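Subject: Re: Route 22 closure at the Lirken turnoff

The county says Route 22 is down to one lane at the Lirken turnoff until October. A truck hit the guardrail on the bridge there overnight and took out nearly 2 car lengths of it. The driver was treated and released. Flaggers are on site from 6 a.m.
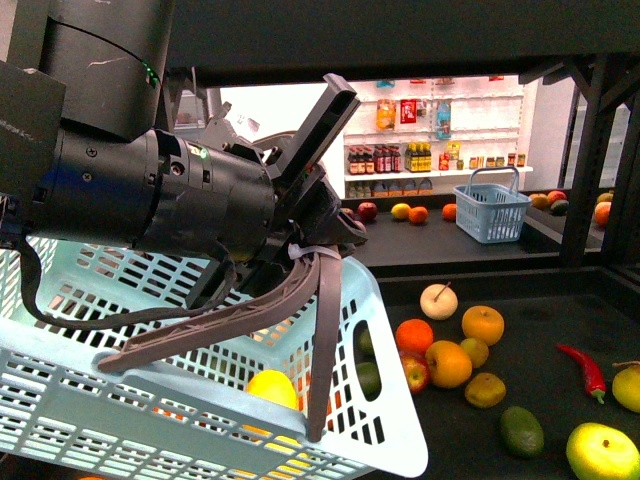

> Is the Clorari road open as a way around? My map
> still shows it closed from the washout.

It is open, but trucks are being sent by Herkex instead. The county has it posted as detour 1115. I drove the Clorari road this morning – gravel for the last 2 miles, no delays. The school bus is using it too.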